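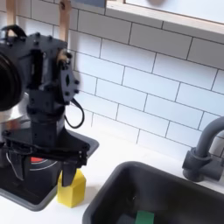
Fig. 1. Black cooktop set into a white counter, yellow hexagonal block standing just to the right of it.

Small Kitchens: Week 7 notes
The cooktop and the counter beside it
Pedesthorpe Evening Courses

Last week we finished with sinks. This week is my favourite part of the whole course, the stretch of counter right next to the heat. It gets less attention than any other bit of the kitchen and it does a huge amount of work!

Words we'll use

Cooktop: the cooking surface on its own, without an oven. Plenty of people say stovetop and so will I, half the time.
Border: the edging where the cooktop meets the counter. It can be flush or slightly raised. The one in Fig. 1 is raised a little and dark grey.
Ring marking: the printed or coloured shape that tells you where a pot goes. In Fig. 1 look for the bit of red with thin white lines around it.
Landing space: clear counter where you can put something down in a hurry.

Why colour helps

I get excited about this every term, so bear with me. A glossy black cooktop in a white counter is about as clear a boundary as you can draw in a kitchen. You can tell from the doorway, without your glasses, where cooking stops and putting-down starts. Now think of a black cooktop in a dark stone counter. Lovely in a showroom, but at six o'clock on a winter evening with one light on, the two run together.

The same goes for the things that live out on the counter. A yellow object on white gets noticed. A white one on white gets an elbow. Brushed stainless pots sit somewhere in between – they pick up pale grey and white from the light, so they can blend into a pale kitchen more than you'd expect.

The raised border

Points for: it catches small spills before they reach the counter, and your hand can find the edge.
Points against: you can't slide a heavy pot straight across, you have to lift it. Crumbs collect along it too (a soft brush gets them out, a cloth just pushes them along).

Students usually want me to say which is better. It depends who is lifting the pots.

Worked example: the Rumum flat

This is the plan on your second sheet. One wall, 3964 mm from end to end, with the fridge at the left and the window at the right. The cooktop cut-out is 588 mm wide. The owners had pushed it hard up against the fridge, which left them landing space on one side only. We moved it along and split the counter in two. Same cupboards, same budget, and a much nicer place to make dinner!

Have a go at redrawing it before you turn to the answer plan. Pencil, please. You'll change your mind.

To do before next class

1. Stand at your own cooktop and reach to each side without moving your feet. Mark on a sketch how far you get.
2. List what is sitting in that reach right now. Don't tidy first.
3. Pick the 3 items you'd keep there and find a home for the rest.

Bring the sketch, however rough. We'll pin them all up and compare.

Reading: Tufa booklet, the chapter on worktops. Skip the section on tiled edges, we'll come to it with splashbacks.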